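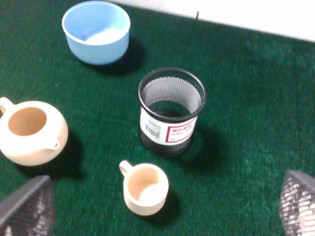

Re: [stovton-swap] what's left over + can we PLEASE sort the labels

Freya, all,

Quick one, typing this between two calls so excuse the mess. Answers under your bits.

On 18th July, Freya Oakley wrote:
> Hi everyone. Went through the Rastodwood boxes last night and I have a
> pile of odds and ends that don't go with anything. Small household
> mostly. A light blue plastic bowl, round. A black mesh pen holder that
> still has the store label on it. A cream teapot, ceramic, and one
> little cup that looks like it goes with it. I don't want to put them
> out at Tiltgate until somebody tells me (a) whether they're already
> promised and (b) what we do about the teapot lid.

(a) Bowl - not promised. I had it down for the Morais table but they took the big white ones instead and said they were fine for bowls. So it's free. Put it with kitchen, not with kids' stuff, last time a bowl went in kids' stuff it came home with me again.

Pen holder - not promised either. Somebody asked for desk things back in April but that was drawer trays and a lamp, and I think they've moved since. Desk shelf.

Teapot and cup - hold these. See below.

> The label on the pen holder: do I peel it? It's a big white one with a
> red box and a barcode on it. I tried a corner with my nail and it
> wasn't keen.

Leave it on. Really. The last time we peeled one we spent longer on the glue than on the whole rest of the box, and people like seeing that a thing is new or near enough. If you do want it off, a little cooking oil on a rag, leave it 20 minutes, then wash with dish soap. Not a knife!! The mesh catches and you bend the strands and then it looks worse than any sticker. Also our own price dot goes on the rim or underneath, not over the barcode, because then somebody at the table thinks we're hiding something.

> Teapot lid. It isn't in the box with the pot. I looked in the tissue
> and under the flaps. Do we sell without?

Not yet. There were 6 boxes out of Rastodwood and you've only got four of them, the other two are in my hall. I'll go through both tonight. Lids get wrapped seperately and then whoever's packing shoves them in wherever there's a gap, so it could be in with the books for all I know. If it doesn't turn up by the weekend, sell the pot and cup together and write NO LID on the card in big letters. Someone will want it for a plant. I'd want it for a plant.

Keep the cup with the pot please. Tie them together with string through the handle if you have to. We lost the last cup that way, pot went in one bag, cup in another, and I had a very sad phone call about it.

> Also could we agree how we write the tags. I've got some that say
> "misc" and some that say "misc 2".

Yes! This. My fault, misc 2 was me.

What I'd like, going forward:

Tag says what it is, in plain words. "Pen holder, black mesh." Color goes after the thing.
Then the box it came from.
Then price, or HOLD if it's waiting on something.
That's it. No codes. No "misc".

If a thing is missing a part, that goes on the tag as well, first line, not on the back.

Prices. Last swap we had 73 tags go out and a whole bunch with no price at all, so people just made one up at the table, which was nice for them. For the small stuff I'd say bowl 60 cents, pen holder a dollar, pot and cup we decide when I know about the lid. If you think the bowl's worth more then say so, I'm not going to fight over a bowl.

> Last thing, who's bringing the tablecloths?

Me. Two plain, one stripey. The stripey one has a burn in it from the iron but it's at the end and you can fold it under. Can someone else do string and scissors, mine have walked. And bags - we never have enough bags, bring what's under your sink.

One more from me. Whoever wrapped the Rastodwood stuff used an awful lot of tape, so please cut it and don't pull, I had a saucer go flying yesterday. Landed on the rug, thank goodness. Keep the newspaper if it's flat, bin it if it's been scrunched, I'm out of space for the scrunched stuff.

Will write again once I've been thru the hall boxes. If anybody else has a cream lid rolling around with no pot, shout, reply to the list and not just to me or Freya won't see it.

Afonso

--
Afonso Tavares
Stovton swap list - set-up and tables
To stop getting these, send a blank message with "leave" in the subject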